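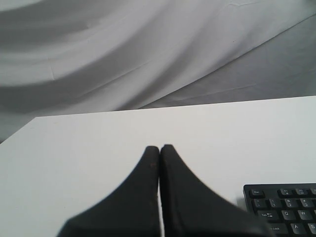
Can an unfinished novel be finished by somebody else?

It can be brought to a last page, but the result is a new book with an old book inside it, and readers ought to be told where one stops and the other starts.

On the cover of the new Somireo there is one name, Wallin, in large red capitals. Turn to the title page and you find a second line in smaller type: "Edited and completed by Lachlan Drummond." Flaston, who have published it in a first printing of 2,000 copies, call it "the novel whole at last". I have now read it twice, and I would like to ask what the word "whole" is doing there.

The facts are simple enough. Wallin, who taught school in the small port of Ukska and published two thin collections of stories in middle age, worked on Somireo for the last eleven years of a quiet life. The manuscript breaks off in the middle of a supper. The harbourmaster's sister has just asked whether the visitor means to stay through the winter, he has put down his spoon, and there the handwriting ends. Behind it comes a bundle of notes: shopping lists, weather, names crossed out and put back, half a dozen sentences which may belong to later chapters or may belong to nothing.

The old edition, which I bought second-hand as a student and have moved house with more often than I care to remember, printed 200 pages of novel and stopped at the spoon. The new one runs to 285. Take away the introduction and the scholarly matter at the back and you are still left with a good deal of prose that was never on Wallin's desk.

Drummond is open about this, up to a point. His introduction is a decent piece of work, clear about dates and paper and ink, and he is generous to earlier editors who had less to go on. He argues that the notes contain "a plan in all but name" and that anyone who has lived with them long enough will see it. I'm wary of arguments that depend on having lived with something long enough. They can't be tested by the person who has only just arrived, and most of us have only just arrived.

Take his chief exhibit. One of the slips reads, in full: "The ice. She goes first." From this he builds an entire chapter, in which the sister crosses the frozen harbour at night and the visitor follows her. It is well written. The cold is convincing and there is a fine moment with a dog. But the slip might as easily refer to the chapter we already have, where the schoolmistress steps out on to the pond ahead of her class. Drummond mentions this in a footnote, allows that it is "just conceivable", and goes back to his harbour. For me it is a great deal more than conceivable. The schoolmistress does go first. There is ice.

This happens again and again. A doubtful scrap is held up, a second reading is noticed and put politely away, and by the following page the first reading has become the ground we are all standing on. By the end I had stopped being able to tell what was evidence and what was furniture.

Does it matter? Plenty of people will say that it doesn't. The pages are in Drummond's own version of the manner, they are pleasant to read, and the old text is still there for anyone who wants it. That last part is only half true. Flaston have let the earlier edition go out of print, and a reader who walks into a shop will be offered the completed book or none. There is no change of typeface at the join either. I had to go to the back, find a note in small print, and count forward from the start of a chapter to learn that Wallin's last sentence sits on the fourth line of a left-hand page, with Drummond's first sentence following on in the same paragraph.

In the same paragraph! The visitor puts down his spoon and, without so much as a blank line, begins to speak. I can think of no good reason for it. A painting restorer who filled a bare patch would be expected to leave the new work visible to anybody who looked closely, and to make sure it could be taken off again. Editors of poems put square brackets round a single guessed letter.

Remedios Tagle, who translated both story collections and was asked to look over the English of the new book, has been less severe than I am. Her review, dated Oct 18, 2019, calls the completion "a long and loving guess". She thinks a book without an ending gets treated as a curiosity, passed between specialists, and that any ending will bring it readers who would otherwise never have opened it. She may be right about the readers. I don't see why they have to be brought in by the wrong door.

Tagle is better on the prose than anyone else I've come across. She points out that Wallin hardly ever tells you what a character has understood. People in the stories hear something, then go and fetch wood. In the added chapters they understand things constantly. The visitor "saw now that he had been afraid". The sister "knew, and had always known". Once Tagle has drawn your attention to it you could find the join without any note at all, which is an odd thing to have to say in favour of an edition that has hidden it so carefully.

There is also the matter of what the break did for the book. I don't want to be sentimental over an accident. Wallin didn't choose to stop at the spoon, and critics who speak of the "radical openness" of the old ending are praising an illness for its sense of form. I sat through a talk on exactly that subject in July and came out crosser than I went in. An unfinished novel is unfinished. It has lost something, and we don't know what, and dressing up the loss as a method seems to me no more truthful than plastering over it.

What I would have liked is duller and cheaper. Print the manuscript as far as it goes. Print every one of the notes in the order in which they were found, shopping lists included, with a photograph of any that are hard to read. Then, if Drummond wants to write his harbour chapter, let him put it in a separate section with his name at the top, where it could be enjoyed for what it is. The dog would still be good.

Flaston say that a paperback is planned and that "small corrections" will be considered. They could begin with a blank line after the spoon.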